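Ticket 2089 – Fukirine table-tidying package, trial unit
Status: open (reopened by customer)
Raised by: Sigrún Baldursdóttir, Nosel
Supplier: Kragh

2022-07-10
The package is sold as "clears and wipes any domestic table". Of 109 logged cycles, 18 stopped with "surface not found". I'd like to know why before we agree to the second payment.

Kragh support replied:
Please recalibrate the head camera and update the Gretier grasp module. Most customers see this go away.

Customer:
Done, both. Same error, same place in the cycle. I also don't see how a grasp module explains a fault that is raised before anything is grasped.

Kragh support replied:
Could you confirm the table type and send views from the head camera?

Customer:
Glass top, as on your own order form. Two views attached.
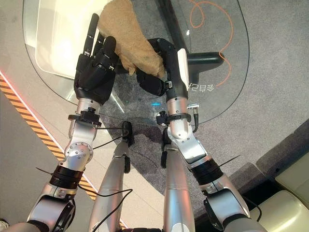
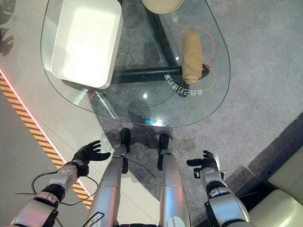

My question is still the depth threshold. Your manual gives a default of 3000 and says nothing about transparent surfaces, so I suspect it was set on a wooden table and left there. In the second view the black bar under the glass runs right across the middle, and the rolled towel lies over it. If the software takes that bar, or the carpet, for the table height, I'd expect exactly this error. The hands do hold soft things, as the first view shows – I'm not disputing that part. Please send the threshold you recommend for glass, and the test log behind it. "Any domestic table" is your wording. I won't be closing this on a promise of a fix in September.

Kragh support:
Passed to engineering. Awaiting reply.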